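What becomes of the peelings

7 Jan 2018

My grandmother kept a bucket under the sink with a dinner plate on top of it, and every evening, before the wireless went on, somebody had to carry it down the garden. It went to a neighbour's pig until the pig went the way of all pigs, and after that to a heap behind the shed which I was told not to climb on and climbed on regularly. I hadn't thought of that bucket in years until I stood on a doorstep in Sarkside last month, a little before seven in the morning, watching a young man lift a small green caddy off the wall, peer in and say "Leeks again" with real affection.

Sarkside is the lower half of Kenden, the half with the hills' worth of rainwater in its cellars, and it has had its own food waste round since a May that people there still talk about because it was so hot. That was hardly ideal weather in which to begin asking people to keep their fish skins for a week. There were 15 houses on the first round, all in Tannery Row and all more or less bullied into it by Barış Gezer, who had the corner shop then and could be very persuasive when you only wanted a pint of milk. There are 810 on it now, and the round has spread up the hill as far as the old chapel.

"The first caddies had no catch on the lid," Barış told me, pouring tea in the yard office, where the heater makes a noise like a bus. "So, foxes. We had foxes from three parishes. I used to get phone calls at five in the morning from my own mother-in-law." The new ones have a handle that swings forward to hold the lid shut, and the foxes have gone back to wherever foxes go. He has kept one of the old caddies for the biscuits.

It is easy to be a little bored by food waste, and I say so as someone who has written about it before and watched dinner guests glaze over. Bottles and tins have the better of it. They chink, they flatten, they come back as other bottles and tins, and a child can be taught the whole story in a morning. A bag of tea leaves and half a cauliflower cheese is a harder thing to love. Put it in with the ordinary rubbish, though, and it makes the ordinary rubbish heavy, wet and horrible, and it spoils a good deal of clean paper and card on the way. Buried, with no air getting to it, it rots slowly and gives off methane. Kept to itself, it is worth having.

The Sarkside round goes to a farm run by the Aksoy family, out on the Samberg road, where there is a long low building that was put up in 1915 to stable army horses and has since held turkeys, caravans and, for one winter, a drama society. It holds compost now. Bülent Kurtuluş looks after it, and he met me at the gate in a pair of boots I coveted and walked me along the whole length of the place, stopping every few yards to push a thermometer as long as a walking stick into a heap and wait, with his head on one side, for it to make up its mind.

Garden clippings go in with the kitchen scraps, he explained, along with chipped branches from the tree men, and the mixture is kept warm under cover for long enough to see off anything nasty before it goes outside to finish in its own time. He turns it, sniffs it and turns it again. The smell indoors was strong but not what I had braced myself for, a bit like a brewery that has taken in a wet dog, and outdoors, where the old heaps sit under their sheets, there was hardly any smell at all apart from a woodland sort of dampness that I would happily have bottled.

Last year 1255 tonnes came through the gate, kitchen and garden together, and Bülent seems to have a personal quarrel with every teaspoon in it. He keeps the cutlery he finds on a nail-studded board by the door, along with a set of false teeth (top) and a very good corkscrew. The teaspoons are forgivable, he says. What he can't forgive are the bags. People line their caddies with whatever they have in the drawer, and a thin carrier bag goes into the heap as one bag and comes out as several hundred scraps, each of which will happily blow into a hedge. Newspaper does the job perfectly well. So does nothing at all, if you don't mind rinsing out the caddy, and I have been doing that at home since my visit and can report that one does get used to it.

I asked both men what they would change, given the chance, and got two quite different answers. Barış wants flats. There are three big blocks at the station end of Kenden with no food round at all, just chutes, and he has been up and down the stairs with a clipboard asking people where on earth they would put a caddy if they had one. Under the sink is full. The worktop is full. One lady on the top floor suggested the balcony and then remembered the pigeons. He thinks a locked bin by the bicycle shed might do it, emptied twice a week in summer, and he has drawn it for the landlord on the back of an invoice.

Bülent wants everybody to buy less salad. He said it quite gravely, with his hand on a heap. Bag after bag of it, he said, hardly touched and gone to soup, and each one grown and washed and driven up the motorway to be eaten by nobody but his worms. He would be glad of a smaller heap, even if it meant a smaller job. 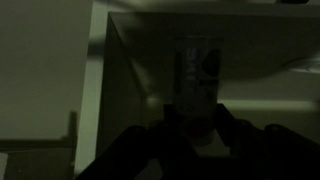
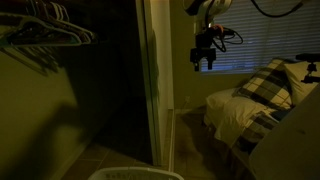 First picture: a package held upright at an open container. Second: hangers in the closet, and the bed by the window.

The finished compost is sold at the farm gate on the Samberg road, by the sack or by the trailer, and anyone on the Sarkside round may have two sacks free each spring if they bring the sacks back afterwards. It comes in fine and coarse. I took the coarse for my roses, on Bülent's advice, and found a teaspoon in it when I got home. I have washed it and will be returning it for the board.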